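8th June

Flislow glaze tests, second round. Still not convinced by the dishwasher claim.

The supplier's sheet for the Pekska white says the surface keeps its gloss for 3,000 cycles. No mention of which machine, which detergent, what temperature, or what counts as keeping its gloss. I asked in March and got the same sheet back with a new cover page.

Our machine did 147 cycles before the pump went. At that point the Pekska tiles read lower on the gloss meter than the Siriwan ones, which cost less and come with no promises at all. Before anyone gets excited: the meter had not been checked against the black standard since the move to Wudton, and two of the Siriwan tiles came from a different firing. So the ranking may be nothing. I would not put it in an email.

Cutlery marks. Same load, same knife, 50 strokes per tile. Grey lines on all of them. Most came off with the cream cleaner, and I suspect the rest would too if I rubbed for longer, which makes me wonder what we are measuring – the glaze or my patience. Metal left on the surface and a real scratch look the same from arm's length. Need the microscope back from upstairs before I call any of it damage.

Thermal shock: oven at 200, then straight into the bucket. No crazing I could find with ink on the Pekska. One Siriwan tile crazed at a corner, but that corner was thin before we started (see my note on the mould). Not counting it. Not throwing it away either.

The shape question came up again. The Wudton people want a wide flat rim because it shows the white off. My worry is the slope down into the well, where glaze tends to pool and where the tiles tell us nothing, being flat. All this testing on tiles and then we sell plates.
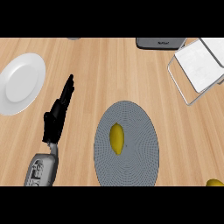
Render, white plate on pale wood. Broad rim, shallow well.

It looks very clean, as renders do. A render has no pinholes and has never met a fork, so I am not taking it as evidence for the finish, whatever was said at the meeting.

To do: new pump. Check meter against standard. Refire Siriwan set in one go. Cut a real plate across the rim and measure glaze thickness at the slope. Ask Pekska for the test method again, in writing.

Bucket leaks.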